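Burglary (Celerville)

Burglary in Celerville is an offense under the town's penal code. It is committed by a person who enters a building, or stays in one, without permission and with the intent to steal, cause damage or harm someone inside. Force is not needed: walking through an unlocked door is enough if the intent can be shown.

Degrees

The code divides the offense into 2 degrees. First-degree burglary covers entry into a home while a person is present, and any entry by someone carrying a weapon. All other cases fall under the second degree, including entry into shops, garages and storage buildings. A building counts as a home if a person regularly sleeps there, even if it is empty on the night in question.

Entry with intent is a complete offense whether or not anything is taken. Where property is taken, theft is charged separately, and the court may order the sentences served together.

Investigation

Reports are taken by the patrol division and passed to the property crimes unit at the Grunder Street station. The unit also handles cases from Prikby, which has no detectives of its own. Officers record the point of entry, collect a list of missing goods from the occupant and hold any items left behind. Small items are logged one at a time, and each is given a number that follows it until the case is closed.
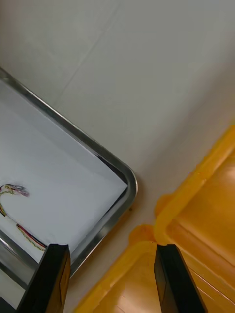 Shallow steel tray with paper liner.

Items that may carry fingerprints or tool marks are sent to the Hou Laboratory, which works under contract for both towns. The laboratory returns a written report, and the defense is entitled to a copy. Evidence in unsolved cases is kept for the full period in which charges may be filed - longer if a judge so orders.

Alarm systems are treated under a separate ordinance. An owner must register the system with the town and name a contact person who can reach the building. Cut cables, forced locks and damaged sensors are listed in the report as property damage.
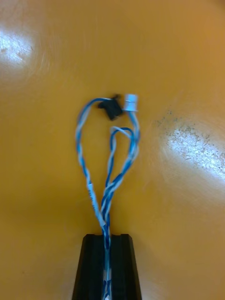 Repeated false alarms lead to a fee, but they do not affect how a later report of burglary is handled.

Statistics

The property crimes unit recorded 138 burglaries in its most recent annual count. Of these, 62 were entries into homes, and charges were filed in 29 cases. Attempts are included in the total. The count is closed each October, so cases reported after that month appear in the next year's figures.

Last updated: June 17, 2019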